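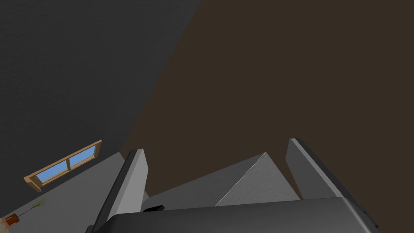

手先カメラの取り付け角度は、グリッパーを交換するたびに設定し直す必要がありますか。

指の長さまたは本体の外形が変わる場合は、設定し直してください。同じ型の指を予備品と入れ替えただけであれば、4.5の確認だけで済みます。

4 グリッパーの比較試験(シミュレーション環境)

この章では、Farkora平行グリッパーとJarman平行グリッパーを、Sotachコントローラーの仮想セルで比較する手順を説明します。実機での試験は第6章を参照してください。

4.1 始める前に

次のものを用意します。
・Sotachコントローラーの設定ツール(インストール済みのもの)
・両グリッパーのモデルファイル
・Bronier標準室内シーン
・試験記録シート

標準室内シーンには窓と鉢植えの植物が含まれています。どちらも衝突判定の対象外です。削除しても試験はできますが、背景が変わるため、以前の画像記録とは比較できなくなります。

4.2 モデルの読み込み

1. 設定ツールを起動し、「シーン」から標準室内シーンを開きます。
2. 「エンドエフェクタ」タブで、現在のグリッパーを取り外します。
3. 「追加」を押し、試験するグリッパーのモデルファイルを選択します。
4. 取り付けフランジの座標系が、アーム先端の座標系と一致していることを確認します。
5. 「適用」を押します。関節の初期化が終わるまで、ほかの操作をしないでください。

注意:グリッパーを2台同時に読み込まないでください。指の関節名が重複し、開閉指令が両方に送られます。

4.3 手先カメラの設定

1. 「カメラ」タブで「手先」を選択します。
2. 取り付け角度の欄に43度を入力します。
3. プレビューを開き、左右の指先が両方とも映っていることを確認します。
4. 指先が映らないときは、角度を1度ずつ変更します。変更後の値は記録シートの「角度」欄に記入してください。
5. 「姿勢を保存」を押します。

メモ:手首が傾いていると、プレビューの壁や床も斜めに表示されます。カメラの設定異常ではありません。水平を確かめたいときは、アームを基準姿勢に戻してからプレビューを開き直してください。

メモ:本体の上縁が画面の下側に映るのは正常です。本体が指先に重なって見える場合は、手順4に戻ります。

4.4 開閉幅の設定と試験の実行

1. 「グリッパー」タブで最大開き幅に76 mmを入力します。両グリッパーとも同じ値を使います。
2. 「開く」を押し、左右の指が同時に動くことをプレビューで確認します。
3. 試験対象物を選択し、「配置」を押します。
4. 把持位置を、対象物の平行な2面の中央に合わせます。傾斜面や稜線に指を当てた試行は、比較の対象にしません。
5. 試行回数に200を入力し、「開始」を押します。
6. 終了後、結果ファイルに名前を付けて保存します。名前にはグリッパーの型名とカメラ角度を入れてください。
7. グリッパーを交換し、4.2の手順2から繰り返します。

注意:試行中に摩擦係数を変更しないでください。変更した時点より前の結果も無効として扱われます。

途中で停止した場合は、「再開」を使わず、最初からやり直します。再開した試験では乱数の初期値が引き継がれないため、対象物の配置順が変わります。

4.5 指を入れ替えたときの確認

1. 指を全閉にし、左右の先端の高さがそろっていることを確認します。
2. 全開にし、開き幅の表示が設定値と一致することを確認します。
3. 対象物を1個だけ配置し、単発の把持を実行します。
4. ログにエラーがなければ、保存済みのカメラ姿勢をそのまま使用できます。

4.6 エラー449が表示されたとき

指のモデルと本体のモデルの組み合わせが登録されていません。「エンドエフェクタ」タブで両方の版を確認し、同じ版に統一してから読み込み直してください。解消しない場合は、ログを保存し、設定ツールの「問い合わせ」から送付します。シーンファイルの添付は不要です。

4.7 結果の比較

1. 「比較」画面で2つの結果ファイルを開きます。
2. 対象物の種類と試行回数が一致していることを確認します。
3. 把持成功率、滑り量、閉じ時間の順に表示し、それぞれ記録シートに転記します。
4. 失敗した試行は「再生」で手先カメラの映像を確認し、原因の欄に「位置ずれ」「滑り」「干渉」のいずれかを記入します。

判断がつかない試行は、原因の欄を空けておいてください。

本章の担当:Tegwen Ellis(手順)、Mared Craddock(シーンおよびモデル)
7月改訂:4.3の角度の初期値を変更、4.6を追加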